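Household Tool Sharing in Costigan: Use, Storage and Return
Final Project Report
Submitted by Shona Tipoki
July 12, 2021

1. Background

The Costigan Tool Library lends hand tools and small garden equipment to residents of the town and of the neighboring Trumden district. It opened in November with donated stock. This project examined how often items were borrowed during the first six months and which items came back late.

2. Method

Loan records were copied from the paper register into a spreadsheet. The register held 3,658 entries. Renewals were treated as part of the original loan. A short questionnaire was sent to 122 members, of whom 97 replied. Questions covered reasons for borrowing, travel to the library and satisfaction with opening hours.

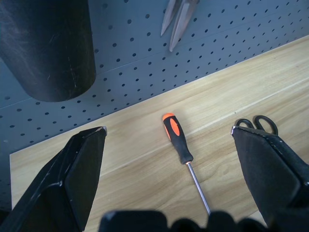 3. Results

Small hand tools made up the largest share of loans. Most were borrowed for furniture assembly or minor repairs and were returned within the standard loan period. Garden equipment was borrowed less often but was late more often, particularly by members living in Trumden. Several respondents wrote that the bus did not run after the library opened in the evening.

Members who rented their homes borrowed more frequently than owners. The questionnaire did not ask about income, and no conclusion is drawn on that point.

4. Limitations

Part of the register was difficult to read, and entries with no return date were left out of the late-return figures. The respondents may not represent the full membership.

5. Recommendations

The library should extend the loan period for garden equipment and test a return point in Trumden during the next growing season. A reminder should be sent before each due date.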